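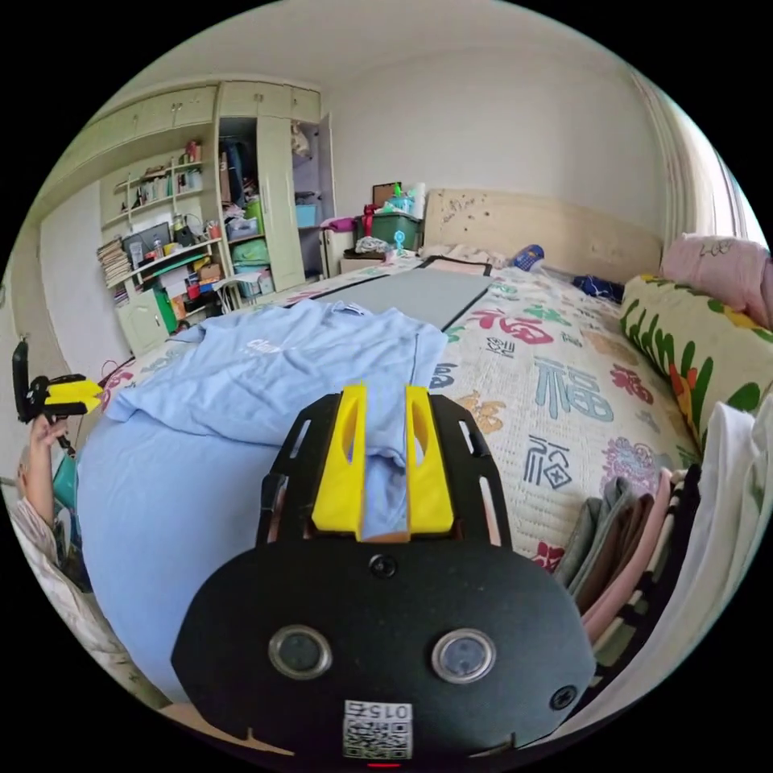 Sekar Nair: Before you drag anything by hand, look inside the zip and see if there's a .prj file in it. If there isn't, your software is guessing, and it usually guesses WGS84.

Storm drain points all land too far east on my web map
Asked by Fidelina Arango in Maps and Data

Hi everybody! I'm building my first real web map and I'm having a great time with it, right up until this part. Our neighborhood group wants a map of every storm drain that feeds Ngau Creek so people can pick one near their house and keep the leaves off it. The town gave us a shapefile with 340 drains in it, which felt like winning the lottery. I opened it in Cellano, the points showed up, I uploaded it to Griven, and I had a map with pop-ups before lunch.

Then I zoomed in. Every drain is off to the east by the same amount. The ones that should be at the curb on Tuvetti Road are in people's back yards, and one is in the middle of the library. I used the measure tool on a bunch of them and got 110 feet each time, give or take a foot or so. It's the same on the aerial photo basemap and the street basemap, so I don't think the background is wrong.

I'm in the central part of Kansas if that matters. The attribute table has columns called LAT and LON with a lot of decimal places. Can I just grab all the points and slide them over? Or will that come back to bite me when the town sends the update in December?

Edited to add: Sekar asked in the comments, so I checked. The zip has .shp, .shx, .dbf and a text file that only says "from old atlas, digitized." No .prj.

3 answers

Pantelis Politis
Marked as the solution

Oh, this is a fun one, and you've already done the hard part by measuring several points. Same distance and same direction everywhere is a great clue. It looks very much like your coordinates are in NAD27, the older North American datum, and Cellano is reading them as WGS84. In your part of the country that puts things off by this kind of distance, mostly east-west, and points that haven't been converted plot too far east. The note about an old atlas fits too.

A latitude and longitude only mean something once you know which datum they were measured against. The same numbers on two datums are two different spots on the ground. The .prj file is where a shapefile records that, and yours went missing somewhere along the way.

Here is what I'd do, starting from a fresh copy of the zip:

1. Load the layer in Cellano and open its properties. Find the coordinate system setting. It probably says WGS84 or "unknown."

2. Change it to NAD27 geographic, code EPSG:4267. You are only telling the program what the numbers already are. This step is called define or assign, depending on the menu.

3. Now export the layer to a new file and pick WGS84, EPSG:4326, as the output. That step does the math and writes new coordinates.

4. If it asks which transformation to use, take one that mentions NADCON or a grid file for the lower 48 states. The plain three-parameter ones will get you close but can leave you several feet out.

5. Upload the new file to Griven and delete the old layer.

People mix up steps 2 and 3 all the time (I did it for most of a year). If you define the file as WGS84 nothing moves, and if you export before defining it the program converts from the wrong starting point.

One more thing: those LAT and LON columns won't update themselves. They're only text in a table, so recalculate them or drop them, or someone will download the table later and be right back in the library. Good luck, I'd love to see the map when it's up!

Comment from Fidelina Arango: IT WORKED!! The Tuvetti Road drains are on the curb. I'm so happy. The columns are gone too.

Bayu Oei

I'd just select all and move it. Takes 2 minutes and at this scale nobody is going to check. I did that with bus stops and it looked fine.

Comment from Sekar Nair: It'll look fine for one small town, sure, but then she has to do it again with the next file, and the shift changes slowly as you go across the state. Defining it properly is the same amount of clicking. 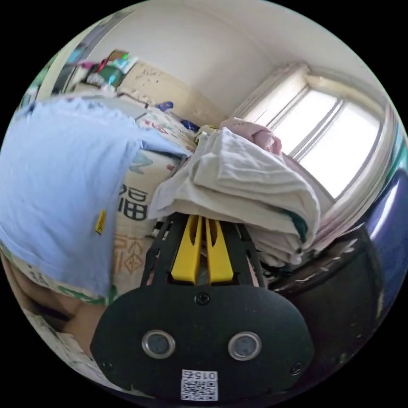 Folded white cloth in a stack, with a pink garment on top.

Mark Anthony Talavera

Agreeing with Pantelis, and adding a check that I really enjoy doing. Pick some 17 drains spread over the whole map – corners as well as the middle – and compare the converted points with the aerial photo. Write down the leftover distance and direction for each one. If the leftovers point every which way, that's plain digitizing error from the old atlas and you can live with it. If they all still lean the same way, something in the transformation needs another look.

Also, if the December file comes in with big numbers like 2,000,000 in the coordinates, don't reuse the NAD27 setting. That would be State Plane feet or something like it, and you'll want to ask the town which zone and which units. Ask them for the .prj by name. It's a tiny file and they may well have it sitting in the same folder.

Comment from Fidelina Arango: Doing the drain check tonight, thank you! I emailed the town about the .prj as well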